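Progress Report on the Two-Arm Sorting Table

Work on the sorting table at the Perley shared workshop continued through January, and the build has reached the point at which both arms may be operated together. This entry records the present state of the project, known among members as Geum, and the matters still outstanding.

The tabletop was assembled from pale wood and fitted with black aluminum rails on both sides. The left arm is bolted directly to its rail. An earlier clamp mounting was abandoned after it was found to shift during longer sessions. Reach was measured again following the change, and 41 carton positions were entered in the workshop log.
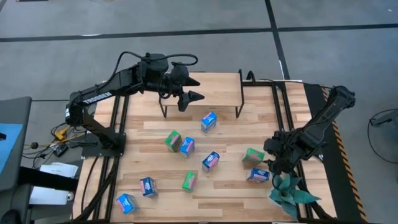

Both arms over the table, with blue and green cartons set out and the small bench behind them.

The present task requires that cartons be picked from the table and placed on the bench. A total of 200 attempts were made under manual control, of which 88 ended with a carton standing upright on the bench top. Cartons lying on their sides remain the principal difficulty. The pointed fingers tend to push them along the wood before a grip is obtained, and softer finger pads have been ordered from Sekton.

Cable routing is also under review. Members are asked to keep the floor beside the table clear while power is on. The next series will consist of around 300 attempts and will begin once the pads have been fitted.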